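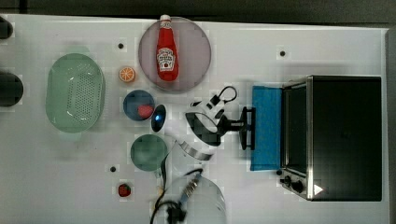 Wiriya bench arm - kitchen sorting and putting away

Category: Catering & Canteen > Table-mounted arms

Last updated: Wed 12 October

The Wiriya is a white arm with a black gripper that works on an ordinary table, among ordinary kitchen things. Plates, bowls, colanders, a sauce bottle, a small oven with a drop-down door - these are the things it spends its day around, and we love how well it has settled into them!

We build it at Brulside for canteens and staff kitchens, where the same small jobs come back after every sitting. You set up the table with the crockery you want it to learn, add a few toy fruits for the fiddly picking, and let it practise. Our standard practice set runs to 1000 moves, and most kitchens add a few of their own once they get the taste for it.

The first one went to the canteen at Flurkow last November. Marianna Adamczyk runs the early shift there and had her doubts (she told us so, quite loudly). These days she sets out its table before she puts the kettle on. Her team of five still cook, serve and chat to people at the hatch, but far less of the afternoon goes on bending and stacking. Roman Gajewski used to do nearly all of that, and he now looks after the arm and plans its jobs. He had two days of training with Danuta Chmielewska from our workshop and has since taught it things we hadn't thought of.

It does change the rhythm of a kitchen. People need to agree where things live, and somebody has to own the job list. Talk that through with the whole shift before you order - we're glad to come and join in.

Part number: 1432
Supplied with: arm, gripper, cable, practice set
Visits and trial days: ask for Danuta at Brulside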